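Prosow K31 Monitor Hood and Battery Plate

Location kit / Monitoring
Stock code: K31
Availability: two-day lead time from the Grovari store

The K31 is a folding hood and rear battery plate for seven-inch on-camera monitors. It was made for small drama crews working outdoors with a director's monitor on a hand-held yoke. The hood and plate are supplied as a set and share one mounting rail, so the battery can be changed with the hood in place.

The current version replaces the K30. Hoods from the K30 fit the new rail, but K30 plates do not, as the spacing of the lower screws has changed. Productions carrying both versions should mark the plates before they go into the same case.

Hood
Four hinged panels, matt black inside and out. The top panel extends further than the sides and can be raised alone for overhead sun. Folded, the hood lies flat over the screen and is held by a magnetic catch. The inner surface should be cleaned with a dry brush. Solvent cleaners leave a shine that shows up in the screen at low angles.

Battery plate
Takes V-mount batteries. One regulated 12 V output on a locking barrel connector and one unregulated tap. The plate cuts the supply when the battery falls below its safe voltage and does not reconnect until the battery has been removed. Maximum continuous load is 60 W across both outputs. A wireless video receiver can be run from the tap if its draw is included in that total.
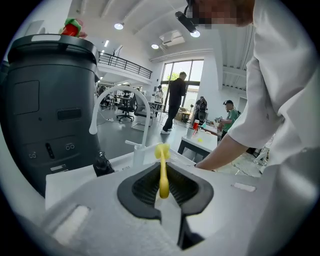
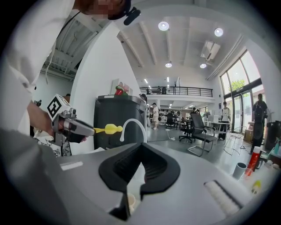

Prosow Camera Accessories | Monitoring and Power Department

Fitting
Remove the two lower screws from the back of the monitor and keep them. Fit the rail using the longer screws in the kit. Slide the plate on from below until the latch closes, then hang the hood from the upper lugs. Tighten by hand only. The lugs are aluminium and the threads will strip under a driver.

When the monitor is on an articulated arm, fit the battery after the arm has been locked.

Specification
Screen size: 7 in
Rail material: anodised aluminium
Hood material: coated nylon over a stiff core
Regulated output: 12 V DC
Maximum continuous load: 60 W
Latch rating: 4000 cycles
Warranty: 2 years, excluding hinge tape

In the kit
Hood, plate, rail, four long screws, hex key, locking power lead, drawstring bag.

Production use
The K31 was used on the feature Ondmont for the director's hand-held monitor and the focus puller's station. Reet Rätsep, first assistant camera, asked for a shorter power lead after the first week of exteriors, and the shorter lead is now standard. The original length can still be ordered as a spare.

Hire
Hire sets are held by Rebane and are checked between bookings. A set goes out with one hood and one plate. Batteries and chargers are booked separately. Bookings for May should state whether the monitor has side or rear inputs, as rear inputs need the offset rail.

Spares and service
Hinge tape, latches and leads are stocked. Regulator boards are replaced in the workshop only. Service enquiries to Elīna Raudsepp, quoting the serial number from the underside of the plate.

Page revised April 2023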